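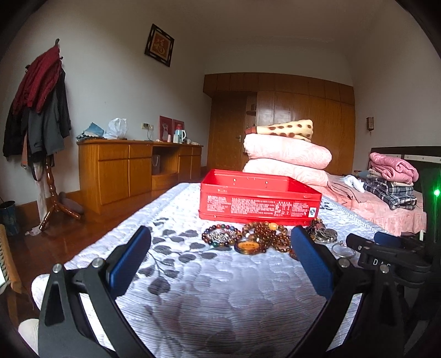
Faut-il savoir programmer pour venir à la prochaine visite chez Fornholm ?

Il suffit d'être curieux et d'avoir deux mains disponibles. Tout se fait à la pince tenue à la main, on vous montre la prise en quelques minutes et personne ne vous mettra devant un terminal.

Bonjour à toutes et à tous,

Je reprends donc le fil, avec un peu de retard dont je vous prie de m'excuser (la fin du mois a été bien remplie). Merci d'abord à ceux qui ont fait la route jusqu'à Gandik pour cette démonstration, et merci pour vos messages, que j'ai tous lus même si je n'ai pas encore répondu à chacun. Je recopie celui de Gus, dont les questions reviendront sûrement chez d'autres :

> Bonjour Tobias,
> Très belle visite, vraiment, je suis rentré avec la tête pleine !
> Je reste quand même sur ma faim pour deux choses. D'abord, pourquoi
> des bijoux ? Je m'attendais à des cubes, ou à des gobelets, comme
> à la journée de Sproģis l'an dernier. Ensuite, est-ce qu'on a une
> idée du nombre d'essais qu'il leur faut pour un exercice pareil ?
> Amitiés,
> Gus Yazzie

Pour les bijoux, la réponse m'a beaucoup plu et je vous la livre comme je l'ai comprise. Un cube, on le pince, on le lève, on le pose, et l'affaire est entendue. Un bracelet de perles se comporte tout autrement : il plie, il glisse entre les patins, il s'emmêle avec son voisin, et quand on croit en prendre un on en soulève parfois deux. L'exercice du rangement consiste à tout mettre dans la boîte rouge, pièce par pièce, et chaque type d'objet demande une approche à lui. Un jonc rigide posé à plat, par exemple, se prend très bien par le bord, à condition de descendre bas et d'accepter que le tissu vienne un peu avec. La couette matelassée complique joliment les choses, et c'est bien pour cela que j'ai trouvé la chambre plus instructive que la table de l'atelier.

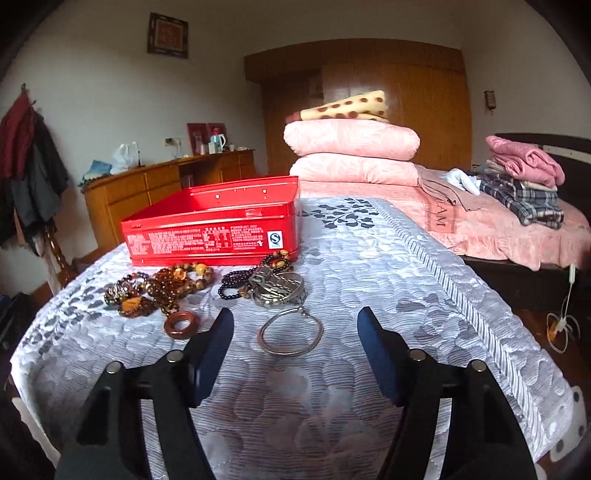
Gus Yazzie m'a récrit entre-temps que c'était le jonc d'argent qui lui avait donné le plus de mal, bien plus que les perles, et qu'il aurait volontiers passé l'après-midi à recommencer. Il demande aussi si l'on ne pourrait pas serrer moins fort. Sur ce point, je peux le rassurer : le serrage ne dépend que de la main, et presque tous les débutants serrent trop. On gagne à fermer lentement, à attendre un instant, puis à lever.

Quant au nombre d'essais, l'équipe nous a parlé de 600 enregistrements pour l'exercice du rangement, et de 2263 pour l'ensemble des exercices domestiques faits à Gandik. Je vous avoue que j'avais imaginé bien moins ! Le tri des essais se fait ensuite dans Plisside, leur logiciel maison, que nous n'avons vu que rapidement – j'ai demandé s'il était possible d'y consacrer un vrai moment la prochaine fois et l'on m'a répondu très gentiment que c'était envisageable.

Côté pratique, une nouvelle visite se prépare pour janvier, l'après-midi, à partir de 14 heures. Le groupe sera petit, la pièce ne permettant guère autre chose. Écrivez-moi directement plutôt qu'à la liste, en précisant si vous souhaitez manipuler ou seulement regarder (les deux sont très bien, et l'on apprend beaucoup en regardant les autres se tromper). Prévoyez des manches qui se retroussent. Pour le covoiturage, en revanche, passez par la liste, c'est plus simple.

Il me reste à retrouver à qui appartient l'écharpe grise restée dans ma voiture.

Bien chaleureusement,
Tobias Thibodeaux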